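Unit 6: Knit fabrics and how they behave

Reading for this unit: course packet, the section on knits. The swatch cards are in the cabinet under room number 2332. Please put them back in order.

Woven and knit
A woven fabric has two sets of yarn crossing at right angles. A knit is made of loops pulled through other loops. The loops can open and close, so a knit gives when you pull it, even when the fiber itself has no stretch. Most knits stretch more across the width than along the length.

Terms to know
Wale – a column of loops running the length of the fabric.
Course – a row of loops running across the width.
Gauge – the number of needles per inch on the machine. A higher gauge gives a finer fabric.
Recovery – how well the fabric returns to size after it is pulled.

Weft knits
Jersey has a smooth face and a back that shows the tops of the loops. It curls at the cut edges, toward the back at the sides and toward the face at the top and bottom. Rib has wales that alternate between face and back. It lies flat and stretches well across, so it is used for cuffs and neckbands. Fleece starts as a knit with an extra yarn on the back, which is then brushed to raise a nap.

Stripes
Stripes in a knit can be made by changing the yarn color every so many courses, or they can be printed on afterward. In a yarn-changed stripe the color shows on both sides. A printed stripe is usually paler on the back. When cutting, match the stripes at the side seams first and then check the sleeves. A sleeve can be matched to the body at one point on the armhole, but the cap curves and the rest will drift.
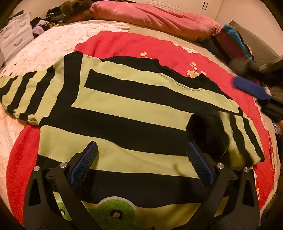 Arsalan Bukhari asked in the last session whether a narrower stripe is harder to match, and said his own pattern pieces had come out half a stripe off on one side. A small error does show more on a narrow stripe. Cut one layer at a time and lay the first piece face down on the second as a guide.

Shrinkage test
Cut a square and mark 200 mm in each direction, well inside the edges. Wash, dry flat, and measure again. Divide the loss by 200 and multiply by 100. Report length and width separately – they are rarely the same.

For next time
Bring your results for the Drudbridge jersey and the Lozano rib. Swatch 19 is missing from two of the sets, so share if you need to. Questions about the lab sheet go to Sandra Haworth.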